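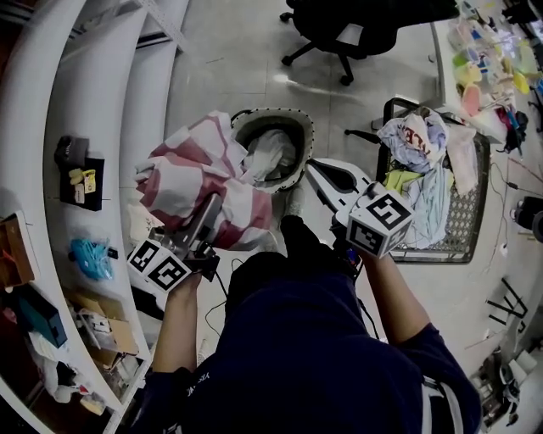
Home Courses Handouts Schedule Contact

Unit 5: Hand-Held Gripper Kits for Demonstration Recording
Instructor: Olga Saavedra

Read before the lab session. Bring a printed copy or have it open on a laptop.

1. What the kit is for

The Vastix kit is sold by Henum as a way to record two-handed work without a robot arm in the room. The operator holds one gripper in each hand and does the task directly. The recording is later used to train a policy that runs on a pair of arms with matching fingers. Henum sells the kit outright or on a lease. We are looking at the leased version, which the department has had since April.

The question for this unit is whether the kit is a good choice for cloth handling: picking garments out of a pile, moving them between a basket and a cart, and laying them out. Cloth is a hard case. It folds over itself, hides its own edges and never lies the same way twice.

2. How position is measured

Each gripper carries a marker cube. The faces are printed with black-and-white square patterns, and the software works out where the cube is and how it is turned from whichever faces a camera can see. A cube is used in place of a flat tag because a flat tag is lost as soon as the wrist turns away.

Points to note:

– One clearly visible face is enough for a pose, but the estimate of rotation is noisy. Two faces give a much steadier result.
– Fabric draped over a cube counts as a lost marker. Short gaps are filled in from the frames on each side. Long gaps are dropped.
– The patterns on the two cubes are different. If the cubes are swapped, left and right are swapped in the data, and the software gives no warning.

3. Fingers

The fingers are sold separately and can be changed with a hex key. Soft pads hold thin cloth well but drag on it when you let go. Bare metal fingers slide under a fold more easily and lose their grip sooner on smooth material. Mixed sets are allowed, one type on each hand, as long as the robot is fitted the same way. Write down the fitting at the start of every session. It can't be recovered from the log file.

4. Working position

Most laundry tasks are done low down, with a basket on the floor and a cart beside it. The operator leans over the work and the head camera looks nearly straight down. This gives a good view of both hands, but knees and forearms also come into view and can hide a cube when the hands are pulled in close. Keep the elbows a little away from the body. Run the cables so that they hang clear of the basket rim, and check them again after each change of position.

Rooms do not need to be cleared. Shelves, chairs and boxes in the background are useful variety for training. What matters is that nothing in view carries a printed pattern that looks like a marker.

5. Comparison with the Brernow system

Brernow tracks its grippers with sensors inside the handle and uses no markers. It is quicker to set up and does not care about covered faces, but position drifts over a long take and has to be reset. In our trials the Henum kit took 19 minutes to set up from the case. The Brernow unit took 5. Drift on the Brernow unit was easy to see in takes longer than 3 minutes.

Henum's service plan covers replacement cubes and up to two recalibrations a year, done by mail through the Toledo office. Pads are treated as wear parts and are not covered.

6. For the lab

Work in pairs, one operating and one watching the live marker display. Record a transfer task with one garment, then with a full pile. Note each time a marker is lost and what covered it. Change roles and repeat.

Hand in the log and one page on this question: would you lease the kit for a cloth project, and with which fingers? Due 24/09/2026.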